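Scrub tech here, our OR is adding automated suturing. What happens to the rest of us?

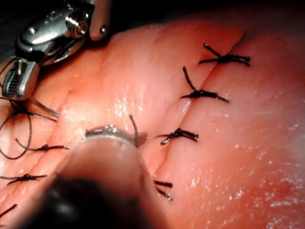 Fongchan Paisan
Surgical technologist, member since November

Hi everybody, I hope this is the right board, and forgive the length, I never learned to write short.

I've been a scrub tech at a mid-size hospital in Pluldale long enough to have trained half the people I work with. We've had robotic instruments for a good while and I'm comfortable around them. What's new is that management wants to bring in the Divent software, which does the routine closing stitches by itself while the surgeon watches and keeps a hand near the stop. Knotted black sutures down a seam, a curved needle, jaws to manage the thread, all the things I've been handing over and looking after for years. So far we have only had the practice sessions and a lot of slides.

The slides say closing time goes down and "staff are freed for other tasks," and no one has told us which tasks. There are 7 of us on the tech side. My manager is a kind person and I believe her when she says there are no cuts planned, but she also couldn't tell me who does the needle count while the software is working, or who speaks up if a loose loop of thread looks like it's going to catch on something. I'd like to go into our next meeting with good questions and not just a worried face. Has anyone been through this? Did your job get better, worse, or just different?

marlow_or_nurse

Oh, I feel for you, we went through this at Hevby and I remember that exact stomachache! I'm a circulating nurse, so take this from the other side of the drape.

For us it came out different, with some better and some worse mixed in. The techs kept the counts, and that was put in writing after a couple of them pushed for it. Please push for it too. What changed was the rhythm. When a surgeon closes by hand there's chatter, and the tech is half a step ahead the whole time with the next thing ready. With the software running, the room got very quiet, and our techs said the hard part was staying sharp when all you do is watch. They ended up trading off on long days, and that helped a lot.

The setup grew, too. We were told it would add nothing, and then there was a checklist with 97 items on it (I wish I were exaggerating) and it landed on the techs with no extra time. So ask who owns the setup, ask how many minutes are on the schedule for it, and ask whether you'll be paid for the training hours. Ours was 90 minutes after shift and it took some arguing before it counted.

One more thing and then I'll hush. Ask whether a tech can call a stop. Ours can, and I think the techs felt more like part of the team once that was settled. Bring a friend to the meeting if you're nervous, and bring your list on paper.

Stan

they said no cuts at my plant too. get it in writing

peg_in_sterile

I can only speak for the sterile processing side, but please mention us in your meeting, we always get forgotten! If the software means more cases in a day, then more trays come downstairs, and those jaws with the little fine grooves need real attention. We ended up asking for another person and it took ages to get one. Nicest thing that came of it was that one of our older techs moved into teaching the new folks how to handle the instruments, and she loves it. You sound like you'd be good at that, Fongchan. Let us know how the meeting goes.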